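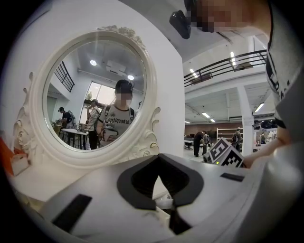
White oval mirror, carved frame, crest on top

Cleaning the scrolls on a carved mirror frame without losing my mind
Posted by tarawneh_k, 12/8/19. Viewed 1,236 times

I have inherited custody of a white oval tabletop mirror with carved scrolls down both edges and flowers on top, like a wedding cake that got a desk job. The glass is easy. The frame collects dust in every curl, and a damp cloth only turns the dust into paste and moves it one curl to the left. I've been at it for 2 evenings. I don't know if the white is paint or something fussier, and I'd like to keep it on. What do people use?

Josmont
Soft makeup brush, dry, before any water goes near it. Start at the crest and work down or you'll be doing the bottom twice. For what's left, cotton swabs barely damp with water and one drop of dish soap, then a dry swab right behind. Try a spot at the back first. If the swab comes up white, stop, you are removing the mirror's personality.
Also, spray glass cleaner on the cloth and never on the glass. It runs down behind the edge and eats the silvering, and you get those black freckles that antique stores charge extra for.

prilimia
Toothbrush. Done in 4 minutes.

Jomholm
Please don't use a toothbrush unless it's a baby one. I did mine with a regular brush in January and took the tip off a petal, which I still have in an envelope in case I become a person who glues things.
Josmont's way is right but slow. I'd add a rubber bulb blower, the kind for camera lenses, for the deep bits. Lay the mirror flat on a towel first, because the ones on a stand like to tip when you lean on the crest.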